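3. Materiales y procedimiento

3.1. Selección de las prendas

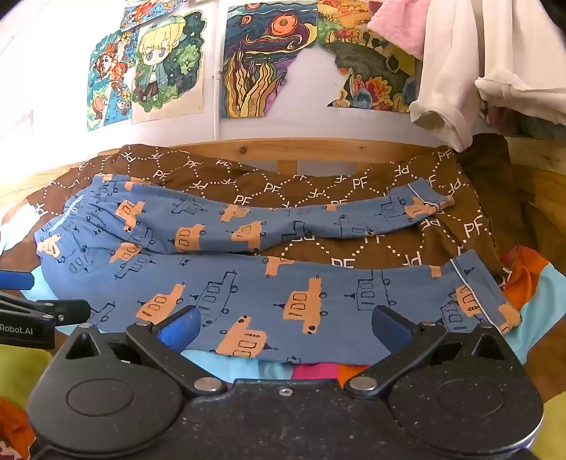 Figura 2. Pantalón de pijama azul con estampado de vehículos, extendido sobre una manta estampada marrón. Nótense los pliegues que parten de la cintura elástica.

El estudio se limitó a prendas infantiles de dormir con cintura fruncida, por ser la categoría en la que la pérdida de recuperación elástica motiva con mayor frecuencia el descarte antes de que el tejido base muestre desgaste (Sánchez y Åberg, en prensa). Se reunieron 70 pantalones usados a través de los puntos de recogida de Fimar y se descartaron los que presentaban costuras rehechas, elástico sustituido o dobladillo modificado. La muestra definitiva quedó en 45 unidades. Como control se emplearon 8 pantalones sin uso, suministrados por Kevico y almacenados en bolsa cerrada hasta el inicio de los ensayos.

No se exigió homogeneidad de color ni de estampado. Los ensayos preliminares no mostraron relación entre la cobertura de tinta y la deformación residual de la cintura, aunque en estampados de gran superficie se observó una rigidez local algo mayor, que se registró como covariable. La composición se tomó de la etiqueta cuando era legible; en los demás casos se determinó por disolución selectiva de una muestra extraída del margen interior de costura.

3.2. Acondicionamiento y lavado

Las prendas se acondicionaron durante 24 horas en atmósfera normal antes de cada medición. Los ciclos de lavado se realizaron en una lavadora de tambor horizontal Haugland, con detergente de referencia sin blanqueante óptico y secado en plano. Se evitó el secado en tambor para no confundir el efecto térmico con el mecánico. La carga se completó con tejido de lastre hasta igualar la masa total entre series.

3.3. Medición de la recuperación elástica

La cintura se montó sobre dos barras paralelas y se extendió hasta un alargamiento fijo respecto de su longitud en reposo. Tras un minuto de extensión mantenida se liberó la carga y se midió la longitud a los treinta segundos y a los treinta minutos. La deformación residual se expresa como porcentaje de la longitud inicial. Cada prenda se midió por triplicado, con giro de la cintura entre repeticiones para que la costura de cierre del elástico no coincidiera siempre con la misma barra.

En total se obtuvieron 1.013 lecturas válidas. Se excluyeron las correspondientes a deslizamiento sobre las barras, identificadas por una caída brusca en la curva de carga. Los valores atípicos restantes se conservaron.

3.4. Tratamiento de los datos

Se ajustó un modelo lineal mixto con el número de ciclos y el contenido de elastano como efectos fijos y la prenda como efecto aleatorio. La densidad de fruncido, definida como el cociente entre el perímetro del tejido extendido y el del elástico en reposo, se introdujo en una segunda etapa. El modelo con interacción entre ciclos y densidad de fruncido mejoró el ajuste frente al modelo aditivo, por lo que se utiliza en la sección 4. Los residuos no mostraron heterocedasticidad apreciable, salvo en el grupo con elástico de sección redonda, que se analiza por separado.

Compartir (8) | Comentarios (0)
© Hokwood. Contacto | Aviso legal | Volver arriba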